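Why Does Bread Dough Grow?

Have you ever put a lump of dough in a bowl, gone off to play, and come back to find it twice as big? It looks like magic, but the work is done by something alive!

That something is yeast. Yeast is a tiny living thing, a cousin of the mushroom, and it is far too small to see on its own. It loves warm places and it loves sugar. There is sugar hiding in flour, and when you add water the yeast wakes up and starts to feed (hungry little thing!).

As it feeds, yeast gives off a gas called carbon dioxide, the same gas that makes the bubbles in fizzy drinks. The gas gets trapped in the dough because dough is stretchy, a bit like thousands of tiny balloons all stuck together. More gas, bigger balloons, taller dough!

Hazem Hamdy bakes at Rafferty, a small bakery with one very big oven. He starts work while most of us are fast asleep, and on a busy morning he shapes 200 rolls before breakfast. In January, when the kitchen is chilly, his dough can take hours longer to rise. Cold yeast is slow yeast.

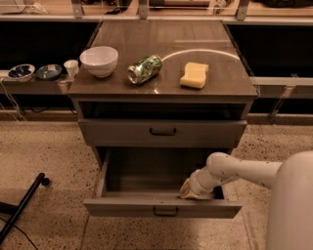
So what happens in the oven? First the yeast gets a last burst of warmth and puffs the dough up even more. Bakers call this oven spring. Then it gets too hot for the yeast and it stops working, while the dough sets firm around all those bubbles.

Next time you have a slice of bread, hold it up and look at the holes. Every one of them was a bubble of gas!

Word to know
Knead: to push, fold and stretch dough with your hands. You say it just like "need".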